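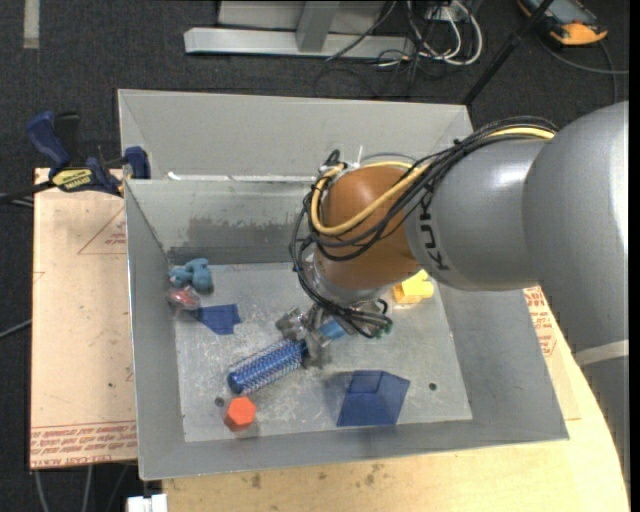
Search this site Enter keywords Go

Course Handout 3: Sorting, Storage, and the Small Parts Problem

Introduction to Inventory Practice
Prepared by Morag Niven, with revisions by Archie Yule

Purpose of this handout

Students should read this handout before the December session and bring it to class. It covers the treatment of low-value stock, the difference between a location and a container, and the basic methods of counting. The worked figures refer to the Wistow storeroom, which will be used again in the final assignment.

1. What is meant by a small part

In this course a small part is any stocked item that costs less to buy than it costs to handle. The definition concerns money and not size. A rubber foot for a chair is a small part. A watch battery may or may not be, depending on the supplier. A printed carton can be a small part even when it is large enough to need its own shelf.

The definition matters when a business decides how much care to spend on each item. A storeroom that tracks every washer in the same way it tracks its motors will spend most of its working day on washers. A storeroom that does not track washers at all will sooner or later stop work for want of one. Most of the methods in this unit are attempts to find a reasonable place between the two.

Students sometimes confuse small parts with slow-moving parts. The two groups overlap but should be kept separate in written work. A slow-moving part is defined by how often it is issued. A small part may be issued many times a day.

2. Locations and containers

A location is a fixed place with an address. A container is a thing that holds stock and can be moved. The stock record should say which location holds the container and which container holds the item. Records that skip one of these steps are the most common source of lost stock in the case material.

The address of a location should be short, should read in the same order that a person walks, and should not carry any meaning about what is stored there. The last point is often resisted. It seems helpful to label a shelf "FAST" for fasteners, but when the fasteners are moved, the label stays behind and misleads everyone who reads it. An address such as 04-C-2 (aisle, bay, level) remains correct whatever is placed there.

Containers may be open or closed, and mixed or single. A single container holds one item only. A mixed container holds more than one. Mixed containers save space and are easy to fill. They are slow to pick from and very slow to count. As a general rule, mixed containers are acceptable for returns awaiting inspection and for kits that will be issued whole. They are not acceptable for free stock.

3. Fixed and floating storage

Under fixed storage each item has one home. Staff learn the homes and can often pick without consulting the record. Space is wasted when an item runs low, as its home stands partly unused until the next delivery.

Under floating storage an incoming item goes to any suitable open location, and the record is updated at the time of put-away. Space is used well, but the storeroom depends entirely on the record. If an entry is missed, the item can be found only by searching.

Many storerooms combine the two. Picking stock is held in fixed homes near the bench, and reserve stock floats on the upper levels. Students should be able to state, for a given item, which arrangement they would recommend and what information they would need before recommending it.

4. Case: the Wistow storeroom

Wistow repairs and resells small household appliances. At the time of the case the storeroom held 2353 stock lines. Of these, 598 had been issued at least once in the preceding quarter. The manager wished to know whether the remaining lines should be kept.

The first proposal was to discard every line without an issue in the quarter. Paterson, the supplier of most of the heating elements, pointed out that many of these parts were seasonal. A quarter that ends in early fall tells the reader very little about the demand for heater thermostats.

The second proposal was to review the lines by hand. Staff estimated the time required and the proposal was withdrawn.

The third proposal, which was adopted, divided the lines by purchase cost and by whether a substitute could be obtained at short notice. Lines that were cheap, had a ready substitute, and had shown no issue over a full year were closed. There were 247 such lines. The remaining stock was left in place and marked for a further review.

Points to consider in reading the case:

Why was a full year used when the first proposal had used a quarter?
What does "at short notice" mean for a repair shop, and who should decide it?
The case does not say what happened to the stock on the closed lines. What are the options, and what does each cost?

5. Counting

A full count stops the storeroom and counts everything. It gives a clear picture on one day. It is tiring, and the error rate rises as the day goes on.

A cycle count examines a few lines at a time without stopping work. Over a year every line is reached. Valuable lines are usually counted more often than cheap ones. The method depends on regular habit, and it fails quietly when the habit lapses.

A trigger count takes place when something happens: a location is emptied, a picker reports a shortage, or the record shows a negative balance. Counting a location when the record says it should be empty takes very little time and catches a good many errors. This should be standard practice in any storeroom using floating storage.

For small parts, counting by weight is common. A sample is counted by hand and weighed, and the weight of the whole is divided by the weight of one piece. The sample must be large enough to even out small differences between pieces. The container must be weighed separately and its weight marked on the outside. Students who forget the container weight in the exercise will lose marks for the answer but not for the method, provided the working is shown.

6. Two-container replenishment

The simplest control for small parts uses two containers of the same item. Stock is taken from the first until it is empty. The empty container is the signal to order, and work continues from the second. When the delivery arrives, the first container is filled and placed behind the second.

No running balance is kept. The only figure that must be set with care is the quantity in each container, which should cover use during the supplier's lead time with an allowance for late delivery. The system breaks down if staff draw from both containers at once, or if the empty container is put aside and not passed to the person who orders. The Halta reading describes a workshop in which both faults occurred in the same month.

7. Reading and preparation

Required: the Halta reading, in full. The Pastance reading, first part only; the section on software may be left out.

Recommended: the notes on lead time from the previous unit.

Preparation for class: choose one drawer, cupboard, or shelf in regular use at home or at work. Write an address for it following section 2. State whether its contents are in fixed or floating storage, and whether the containers in it are mixed or single. One page is enough. A sketch may be attached.

Written work should be handed in before 9:30 a.m. on the morning of the session. Work received after that time will be read but will not be returned with comments. Questions on the case should be sent to Archie Yule, and questions on marking to Morag Niven.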